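How to Clear a Desk That Has Quietly Become a Shelf
Posted Mar 28, 2020 in Rooms & Repairs

I now work from the spare room, a place we used to refer to as "the office" in the same spirit that people refer to a treadmill as "the gym." The desk had been in there since we moved from Unley, and in that time it had collected a great many things and hosted very little work. If yours is in the same state, set aside an afternoon and tell the household you're in a meeting.

What you need
A damp cloth and a dry one
Dish soap
A baking soda paste (2 spoons of soda, enough water to make it sulk)
One cardboard box, medium
Velcro cable ties
A vacuum with a brush head

Step 1. Take everything off
Everything. Don't sort as you go. Sorting as you go is how I once spent an hour reading the manual for a Plalton label maker I no longer own. Put the lot in the box, or on the bed if the box gives up.

Step 2. Wash the top
White desktops show every sleeve you have ever worn. Start with warm water and a drop of soap, wipe in long strokes, then dry it straight away. For scuffs that stay put, dab on the paste, leave it for 5 minutes and rub lightly with the damp cloth. Do not use a scouring pad. I did, on a previous desk, and it had a matte patch the shape of Portugal until the day it left us.

If your desk has a curved cutout at the front, wipe the underside of that edge too. It's where your wrists and your lunch go.

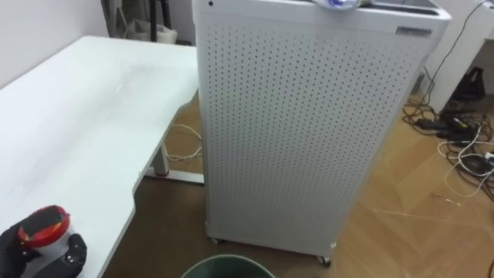
Step 3. Let things back on, grudgingly
Pull items out of the box one at a time. Anything you use daily goes within arm's reach. Anything you use weekly goes at the back. Small lidded containers get opened before they're allowed anywhere, as mine have been known to hold one thumbtack and a dead battery. Whatever you can't name goes back in the box, and the box goes in the hall.

My friend Cúc Khúc keeps only a lamp and a pencil on hers. I have been to her house and opened the drawers, so I'm at peace with this.

Step 4. The floor underneath
Get down there with the vacuum. Lift any loose cable, clean below it, then gather the slack and tie it to the desk leg. On a desk that goes up and down, raise it to full height before you tie anything. Leave enough cable for the whole trip or you'll pull the plug out the first time you feel like standing.

Step 5. The air purifier
If you have one nearby, it's a piece of furniture with holes in it and will be treated as a shelf. Take off whatever has been dropped on top. Switch it off at the wall, run the brush head over the perforated panels, and check the manual for the filter. Leave a gap between it and the desk so the air can get at it.

Step 6. Deal with the box
The box in the hall is still there. Mine says Clondwood Pears on the side and has been there for two weeks.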